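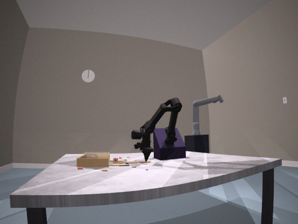 Slide 1 – black robot arm on a marble-look table, computer render

Evening, everyone, and thanks for giving up a Thursday! I'm going to talk about photographing ice hockey from the cheap end of the rink. Ask who has shot indoor sport before. Wait for hands.

Slide 2. Brorkton rink. Small place, lovely people, terrible lights. I've shot Onava's home games there for two seasons and I still get a kick out of hearing the skates come out for warm-up. Mention the scratched glass behind the goal – find a clean patch early and stand your ground.

Slide 3. Settings. Shutter first, always. I start at 1/1000 and let the ISO climb, up to 6400 if it has to. Grain is fine, a smeared puck isn't. Ice fools the meter, so add a stop or the whole rink goes grey. Set white balance by hand during warm-up.

Slide 4. Lenses. The 200 does most of the work. The 400 is wonderful from the far corner but I lose the play whenever it comes back towards me (tell the story of the Staletti match, where I had a perfect view of an empty blue line while the winner went in at my feet).

Slide 5. Faces! Goals look much the same after a while. The bench when a shot hits the post, a goalie squirting water through the cage, two defenders laughing at a face-off – I could look at those all night. Play the Tang Cup set here, 44 pictures, three seconds each. Don't talk over it.

Slide 6. Editing. Pick on the night, while you still remember who scored. I send the club 12 and keep the rest.

Questions until the hall closes at 9.30. Pass round the prints, and get them back this time.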